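The day I queued for a sandwich behind a bunch of engineers

Wednesday, June 6, 2018

So I finally got to the Rineck open day! Long-time readers (hi, both of you) will remember that I missed the last one thanks to a flat tyre and a very unhelpful roadside assistance line, and I've been sulking ever since. This year I put it in the calendar back in May, booked the day off, and caught the early train with a thermos and a muesli bar like a kid off to camp.

Rineck is out past the rail yards in one of those long, low buildings you drive by for years thinking they make carpet. They don't make carpet. They've got a workshop floor down one side and a row of bays down the other, and for the open day each bay had a demo going, with a whiteboard out the front giving the times. You got a lanyard at the door and a photocopied map that had the toilets in the wrong place. I know because I walked into a storeroom. Sorry to whoever was eating lunch in there.

I did the Dokmont bay first as it was closest to the door and I'm lazy. Dokmont is their pallet thing, and if you've ever worked in a warehouse (I did two summers, my back remembers) you'd have stood there with your mouth open. It picks up cartons with suction cups and stacks them, and it had been given a horrible mixed load with long skinny boxes and squat ones and a couple that had clearly been kicked. It took its time. One of the skinny ones went on crooked, and it stopped, took it off and put it back again. A bloke beside me clapped.

Then there was a talk in the lunch room, which I nearly skipped and I'm glad I didn't. Uriel Arellano gave it, and he's one of those speakers who can't stand still, he kept wandering off behind the fridge while he was talking. His point was mostly about hands. People come in wanting to see something fast, he said, and speed is the easy bit, and what he loses sleep over is anything soft. Bread, berries, a bag with air in it. A carton is the same carton every time you grab it. A bread roll is a different roll by the time you've let go. I wrote that on the back of my map, so it's more or less what he said.

Somebody asked what it all costs and he laughed and went behind the fridge again.

After the talk I got a cup of tea (good tea, proper mugs) and wandered up to the Mulcahy bay, where there was a sorting line for recycling. I won't say much about it because I only caught the last few minutes and the fellow running it had lost his voice. It smelled exactly how you'd expect. There was a sign saying 100 items per demonstration and a kid at the front was keeping a tally on his arm in biro, so I'd trust his number over mine.

The one I'd really come for was Flovness, though. That's the food counter. I'd read a bit about it on a forum over the winter and the idea grabbed me straight away: two arms, a little shop counter's worth of snacks and drinks, and the arms put your order on a tray. My first proper job was behind a counter at a hospital kiosk, so I have opinions about this. I know how to pick up a sandwich without squashing it. I know you go for the sides and never the point. I was fully prepared to be a snob.

There were 16 of us let in at a time, standing behind a strip of yellow tape, and I ended up in the second row behind a very tall woman in a sunhat who kindly swapped with me. The person running the session talked us through what was on offer, and it was better stocked than my kiosk ever was. Red aluminium bottles of Coke lined up in a clear rack, pastries, bread rolls, Snickers bars, tins, things in foil. The arms have green rings of light at their bases and I found them weirdly soothing, like the light on a kettle.

What surprised me was how quiet the whole room went. You'd think a robot reaching for a sandwich would be funny, and for the first minute people were making jokes, and then all of a sudden everybody was leaning forward over the tape like it was a penalty shootout. I was holding my breath! Over a sandwich! And I have to report, as a former professional, that I have no complaints about the grip. It went for the sides.

I asked afterwards whether they'd tried it with egg salad, my personal nightmare at the kiosk, and got a very long look and the words "we've talked about it".

A couple from the Flovness bay:

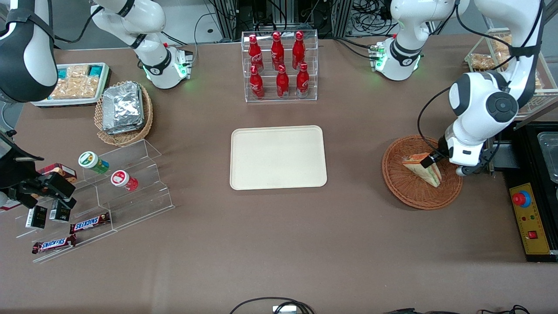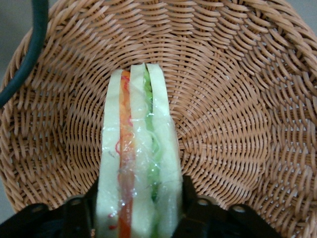 I got home after dark with sore feet and a tote bag, and I've been boring my family with it ever since. If anyone knows when the next one is, let me know and I'll check my tyres.

1 comment

Kirsten Kennedy
I was in the session after yours, I think! Loved it, but I came away wanting to know what happens when a customer changes their mind halfway through. At the bakery I get that every single morning, "oh no wait, can I have the other one", and by then it's already in the bag. I did ask and was told they can cancel an order but putting something back neatly is a whole separate job they're still working on. Which, fair enough, half my Saturday staff can't do it either. Also I went into the same storeroom looking for the loo.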